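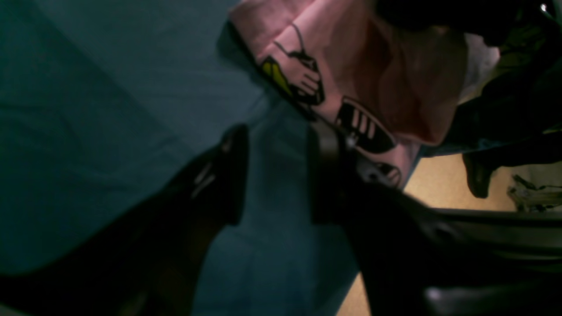 I've gone right off the word "data". It makes you think of something that drips out of a tap, when what we're really talking about is a person spending a whole afternoon on laundry. Every example a cloth-handling robot learns from has to be gathered one at a time, and the cloth fights you the entire way. Take a pink top with a cartoon hand printed on it, black outlines and a bit of yellow. Flat on a table, any toddler could tell you what it is. Fold it over itself and half the drawing goes, and then the system has to work out from a few stray lines which way up the thing is lying. I find that properly thrilling!

My gripe is with how we count. In May I heard Wilfredo Ocampo give a talk on the Clasa project, and the first question from the floor was how many examples they'd got (it's always the first question). I'd much sooner have known how many different garments, and how badly crumpled they were to begin with.

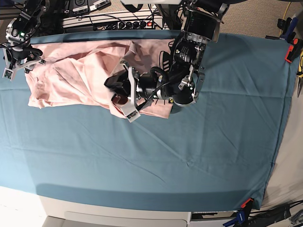 Csenge Bárány and I have been arguing over this for ages. She'd take 60 tidy runs with one shirt over 21 scruffy ones with seven, and she has a point, as you do want the basic movements solid first. But I've sat through 35 near-identical folds in a row and by the end I was learning nothing, so I can't see what the machine was getting out of it. Keep the fumbles in, I say, and label them properly. A corner that slips and gets picked up again is worth having.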